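Foro de usuarios de Residencia Carari
Sección: Equipamiento común > Cocina de planta
Tema: Limpieza y cierre del microondas

Administración_Carari escribió:
Se recuerda a los residentes que el plato giratorio deberá lavarse tras cada derrame y colocarse de nuevo sobre su aro antes de cerrar la puerta.

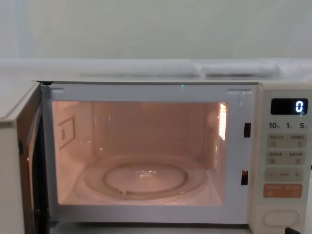 Microondas de la cocina común, con el plato de vidrio colocado.

Zihan Bai escribió:
Solicito que se precise el producto autorizado. En la habitación 136 recibimos una nota que recomendaba vinagre diluido, y el reglamento de noviembre menciona únicamente jabón neutro.

Administración_Carari escribió:
Prevalece el reglamento. La nota queda sin efecto.

residente_342 escribió:
Discrepo respetuosamente. El jabón neutro no elimina el olor a pescado. Propongo admitir ambos productos, con aclarado posterior y sin mojar la rejilla perforada del lateral.

Wulavska_128 escribió:
No comparto la propuesta. El vinagre deja su propio olor y el sábado resultó muy molesto a la hora de la cena. Ruego asimismo que la puerta no quede entornada, con la luz interior encendida.
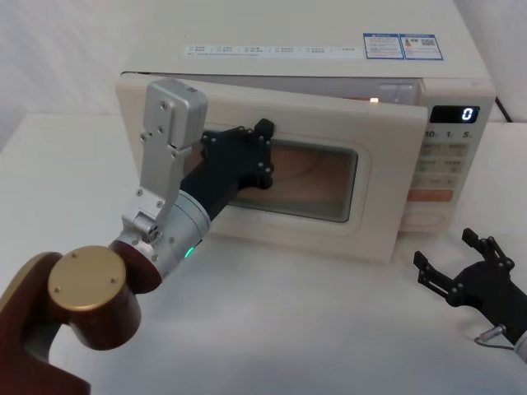

Respuesta de la Administración

Se mantiene el jabón neutro. La puerta deberá cerrarse por completo después de cada uso. La petición del residente_342 se estudiará en la próxima revisión del reglamento.

residente_342 escribió:
Quedo a la espera de dicha revisión y mantengo mi desacuerdo.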